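Teaching a Two-Arm Setup to Clear a Table: Our Recipe for Training on Messy Leftovers

We get a good many messages asking how the table-clearing policy was trained, usually from folks who have read the Flullach write-up and found that the method section takes up half a page. So I sat down with a big mug of coffee to put it all in one place, as best I can. I'm going to assume you have a pair of arms on a base, cameras on both wrists and one up top, and some way to drive the arms by hand.

Step 1. Pick your mess

It's tempting to begin with neat solid objects, and we did that for far too long (most of a February, if I'm being fair to the calendar). The trouble is that a policy trained on blocks learns to grab things in the middle, and plenty of table mess doesn't have a middle. We switched to dry rice on a dark tray, with crumpled tissues and a wrapper for the bin and a couple of dishes to put away. Dry rice is cheap, it doesn't smell the next morning, and it spreads in a new shape with every spill.
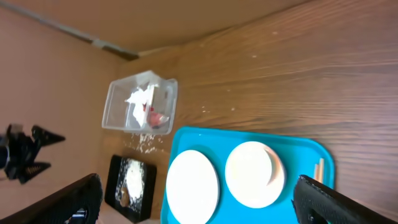

Before you record anything, run the wrist views side by side on your monitor and move each arm through its whole reach. If the fingertips drop out of view when the arm is low, tilt the mount and try again. I know it's dull work, and I know you want to get on with the fun part, but a wrist camera that loses the fingertips will cost you a week later on.

Step 2. Record the demonstrations

Our full set is 1,842 episodes, which sounds like a mountain, but the first 370 were enough to get a policy that did something sensible. Keep each one under 30 seconds and stick to one subtask – pick up the tissue, tip the tray, rack the plate. We log ours with Wultico, but any recorder that keeps the joint readings and the video on the same clock will do nicely.

Please keep the clumsy episodes! If the operator misses a grasp and then recovers, leave the whole thing in and tag it as a recovery. We threw those out at first, and the policy had no idea what to do after a miss. It would close on thin air and carry that nothing very carefully over to the bin.

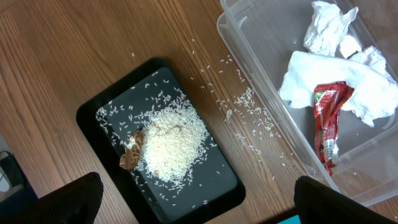 Should I sweep up the loose grains between episodes?

Only every so often. We reset the main pile each time but clean the tabletop once per block of 20 episodes, so the policy gets used to seeing a bit of litter and doesn't treat every stray grain as a new target.

Step 3. Label by subtask

Go through the episodes and mark where each subtask begins and ends. We use Odera for this, with short plain labels, and we write them the way a person would say them out loud. "Put the cup in the rack" works better for us than a code number, mostly for the sake of whoever has to read it back in three months.

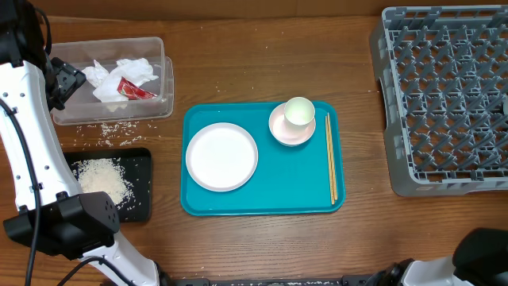 Order matters more than you might guess, and it's worth settling before you train. Our planner, Arnetti, picks the next subtask from the overhead view alone, and it likes to go for big, bright things first. With a layout like ours, where the cup stands on a little saucer on the same teal tray as the plate and chopsticks, lifting the saucer first is asking for trouble. So we teach cup, then saucer, then chopsticks, and leave the large plate for last. The rack is over on the right, and we give that side to the right arm so the two don't reach across each other.

Step 4. Train, then go back and look

Train on everything together, recoveries included, and hold back one episode in every block for checking. When a rollout goes wrong, watch the wrist video before you touch any settings. For us the fix has nearly always been a few more demonstrations of the moment where things slipped, and then another night of training.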